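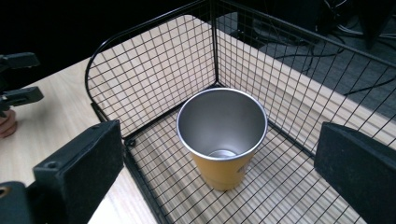

yellow tumbler, wire basket, two black fingers

Thread: can they do dishes yet or not

parklow_pete
ok so. June again, same argument as every June. my brother in law says home robots are two years out. he's said that since Jetik put out their first arm. cup in, cup out of a basket. that's the job. can a machine do it in MY kitchen, not a demo. go

gridlock66
no

mudroom
depends what you call doing it. one tumbler standing upright by itself, sure, I'd bet money. a full basket after dinner with forks jammed thru the wires? lol

J. Guerra
Work on a packing line so take this for what it's worth. Our Ravari cell does 34 picks a minute and I trust it completely. Same carton every time. Swap in a carton with a shiny lid and it stops dead and somebody has to walk over. Shiny is the killer. Metal cup, bare inside, cameras hate that

parklow_pete
Josué that was the old depth sensors tho. new stuff learns off people doing the task by hand, doesn't care as much about shiny
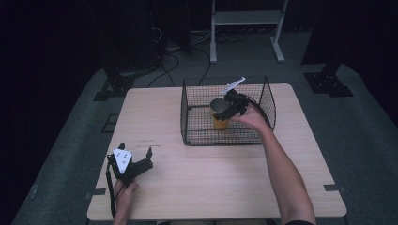

and wire is worse than shiny imo. finger goes down next to the cup, catches the mesh, now you're dragging the whole basket across the table. I do that with my own hands half the time

gridlock66
so you agree with me. no

parklow_pete
I agree it's hard. not the same as no

tessa_in_back
Cafe here, we trialed a Coutinho unit for glass racks. 40 minutes for what my kid does in ten. Didn't break anything, I'll give it that. Sent it back. Would look again if it got to half the speed, I can't get anyone to work close.

mudroom
40 min but were you standing there the whole time? if it runs overnight who cares how slow

tessa_in_back
First week yes standing there. After that mostly no. It would stall on a rack and just wait, so come in at 5 am and half the racks not done. So somebody cares, me

J. Guerra
This is what people miss. Speed you can live with. The stalling you can't. If it needs me one time in 33 I still have to be in the building

gridlock66
and the price??

mudroom
price comes down, dishwashers were stupid money once too

gridlock66
a dishwasher is a box with a hose. hands are differnt

parklow_pete
fair. anyway my bet with the bro in law is one sink of mixed dishes, no help, nothing broken, any amount of time. he buys the beer if it fails. anybody want in

tessa_in_back
put me down for fails

J. Guerra
Are pans included?

parklow_pete
yes pans. greasy ones

J. Guerra
Fails then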